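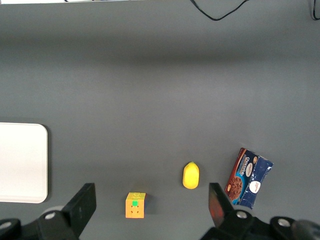

I gave up my phone after dinner in April, and I want to tell you right away that I'm not one of those people who moved to a cabin. I live in a third-floor apartment with thin walls and a perfectly good internet connection. All I wanted was to find out what my evenings were for. The first few nights were awful! I wandered. I cleaned the inside of the toaster. Then I dug out a puzzle cube, the three-by-three kind everybody had as a kid, and it has lived on a plain gray tabletop ever since, waiting for me at 9 o'clock like a small grumpy pet.

I'm bad at it, by the way. I can get one side done and then I ruin it trying to get the next. But an hour goes by and I haven't looked up a single celebrity's house, and I go to bed with my hands a little tired, in a good way.

What surprised me was how much of my old evening was really just waiting. Waiting for a reply, waiting for a show to load, waiting to feel sleepy. My mother used to fill that time with mending, and the radio going in the kitchen, and I remember thinking it looked so dull. Now I've got a button jar of my own (mostly shirt buttons, a couple of big coat ones) and I fight with my sister over who gets the good scissors.

I did some shopping along the way, of course. I bought a jigsaw from Brivitz, a little shop near my bus stop that smells like pencil shavings and closes whenever it feels like it. It was a 2000-piece harbor at sunset, and I don't recommend that much orange sky to anyone. It took me 12 nights, and I ate standing up for most of them. After that I got a deck of cards from Nakis, across the street, and taught myself four kinds of solitaire, two of which I'm pretty sure I'm playing wrong.

Some nights I read. I'm on page 828 of a family saga I've been lying about having finished since college, and the grandmother has only just died – sorry if you were planning to read it.

I still cheat. If there's a big storm coming I check the radar, and once I spent half an hour looking up how to get candle wax out of a rug. (Paper bag, warm iron, lots of patience.) Then the phone goes back in the drawer with the takeout menus, and I put the kettle on.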